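Febrero, de noche, con el té ya frío

Hoy he soñado con gorras. Bueno, lo he soñado en la siesta, que también cuenta, porque llegué a casa a las cuatro con los hombros hechos polvo y me quedé frita en el sofá con los zapatos puestos. Doblaba una gorra, la dejaba, la volvía a coger... y vuelta a empezar. Así llevo todo el mes.

A ver, que me quiero acordar de cómo ha ido, porque luego se me mezclan los días. Empezamos pronto. Keabetswe Oosthuizen ya estaba con la hoja de cálculo abierta y me soltó el número antes que los buenos días: llevamos 330 demostraciones buenas de tela y para Buneten hacen falta 891. ¡Ochocientas noventa y una! Le dije que me lo contara después del café y me lo contó durante.

La tarea parece una tontería cuando la explicas en una cena: coger una prenda, llevarla a su sitio y soltarla bien. Mi madre sigue convencida de que me pagan por jugar. Pero la tela es malísima. Un cubo se deja coger siempre igual, y una gorra cada vez cae de una manera, se arruga, se dobla la visera, se te escurre por un lado. Y como el modelo aprende de lo que hago yo, si dudo, él aprende a dudar. El lote de la semana pasada se quedó en 98 episodios aprovechables de 125 por eso mismo, porque me paraba a pensar encima de la mesa y las pausas se quedaban grabadas tan tranquilas.

Así que hoy me había propuesto ir seguida, sin correr pero sin pararme. Por la mañana, regular. Me salieron varios agarres feos y los marqué para repetir (Keabetswe dice que no los borre, que los fallos en los que recuperas la prenda también enseñan, y tiene razón, aunque me dé rabia verlos en la carpeta). Después de comer le cogí el ritmo y empecé a disfrutarlo — hay un momento en que dejas de pensar en los mandos y solo piensas en la tela, y es una gozada.

Lo que peor llevo es el paso de una pinza a la otra. Si cierro tarde con la segunda, se me cae; si cierro pronto, tiro de más y la gorra llega hecha un churro. Keabetswe quiere que variemos también las posiciones de partida, que no pongamos las cosas siempre en el mismo rincón, y que cambiemos de color de prenda a menudo. Mañana le toca a ella y yo reviso, que es mucho más aburrido pero al menos me siento.

También discutimos un rato por los nombres de las carpetas. Yo quería Sastetine_tela y ella Sastetine_gorras, y al final se ha quedado con los dos, que es la peor solución posible y ya la arreglaremos.

Pego aquí tres fotos de hoy, antes de que se pierdan en el disco.

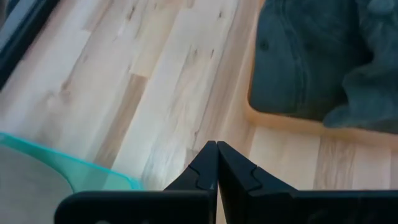
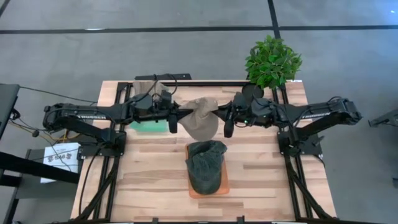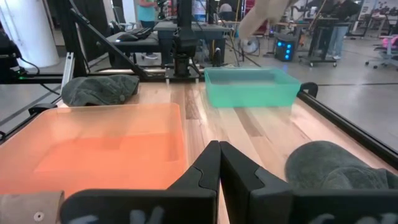

Mesa de madera, pinzas negras y tela. En la segunda, la gorra beige en el aire.

Me voy a la cama. Tengo que acordarme de llevar la crema para las muñecas y de contestar el correo de Böttcher, que lo tengo abierto desde ayer.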